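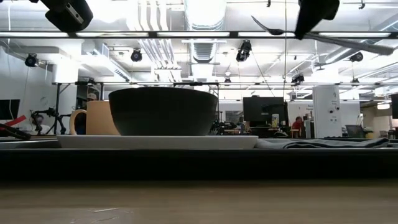 Open day at the Zandwood print works
2018-11-13

The Zandwood print works makes exhibition prints for photographers and small galleries. It opens to visitors twice a year, and I went on the November date with the intention of looking at two things: how they handle large color prints from medium format files, and what they do about mounting. I have used the works by mail for several portrait series and had never been inside.

The building has a single entrance on the loading side. Visitors sign in, leave bags on a shelf, and are taken through in groups. The route follows a job from file intake to crating. Photography was allowed everywhere except the proofing room, where client work was on the walls.

File intake

Files arrive as 16-bit TIFFs, flattened, with the working profile embedded. The intake desk checks dimensions, profile and clipping before anything is scheduled. Files with no profile are sent back. The operator said that this is still the most frequent cause of delay, and that converting on a guess leads to reprints.

Sharpening for output is done at the works unless the client asks otherwise. They sharpen at final print size, after scaling, with separate settings for matte and gloss. Skin is masked out by hand on portrait jobs. I had wondered why my own prints came back with less texture in the cheeks than my proofs at home, and this explains it.

Proofing

Each job gets a strip proof on the final paper. The strip is taken through the part of the picture with the widest tonal range, which the client can mark on a reference JPEG. The viewing booth is set to D50 and the lamps are replaced on a schedule instead of on failure. A second booth is fitted with warm gallery lamps. Most of the disagreements over color, according to the staff, come from prints approved under the first and hung under something closer to the second.

The job on the wall during our visit was a set of studio portraits on a dark gray background. Two strips from the same file were pinned next to each other, one on the Porix cotton paper and one on the Morikawa baryta. The baryta held more separation in the shadows around the hair. The cotton strip had a flatter black, but the highlights on wet skin looked less hard. For this subject I would have picked the cotton. The group was split.

Printing

Two wide-format pigment printers are in use, both kept in a closed room with controlled humidity. Paper is left in that room overnight before use. Nozzle checks are run at the start of each job and again after any roll change. A log sheet hangs by each machine with roll number, batch, profile date and initials.

The machine on the left showed a counter reading of 1,286 prints since its last head service. No one could tell me the interval at which heads are replaced, only that it depends on the check patterns.
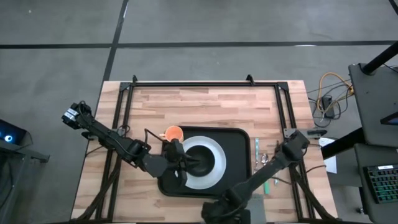
Tabletop seen from above, with a black bowl and an orange mug.

Drying and inspection

Prints dry face up on mesh racks for 24 hours before they are inspected. Inspection is done under raking light from one side, then under flat light. Faults are marked on a transparent overlay and never on the print border. Small white specks from paper dust are retouched by hand with pigment if the client has agreed to this on the order form. Anything larger is reprinted.

The rejected prints are cut before disposal. I asked whether they could be bought as seconds, and they can't, on account of edition numbering.

Mounting

This was the part I came for. The works offers dry mounting, cold adhesive mounting on aluminum composite, and face mounting to acrylic. Face mounting is sent out to Draseck, and we did not see it. Dry mounting is offered for baryta and resin-coated papers only.

The cold mounting demonstration used a roller press and a print 143 cm on the long side. The panel was cleaned, run past an ionizing bar, and fed through with the release liner pulled back a hand's width at a time. It took two operators. The second one did nothing but hold the free end of the print level and watch for particles. When the panel came out it was checked along the edges and then set under a weighted board.

I asked about corner lift on panels that hang in unheated rooms. The answer was to order a subframe and to keep the print trimmed flush with the panel. They would not put a number on the temperature limit.

Practical notes

The tour ran longer than the posted time, mostly at the proofing stage. Ear protection is handed out in the crating area. Sample books for both papers can be taken home, and there is a price sheet at the door with the mounting surcharges, which are not on the website. Parking is on the street.

The next open day is in March. Registration is by email through the works, and groups from schools are placed in the morning slots.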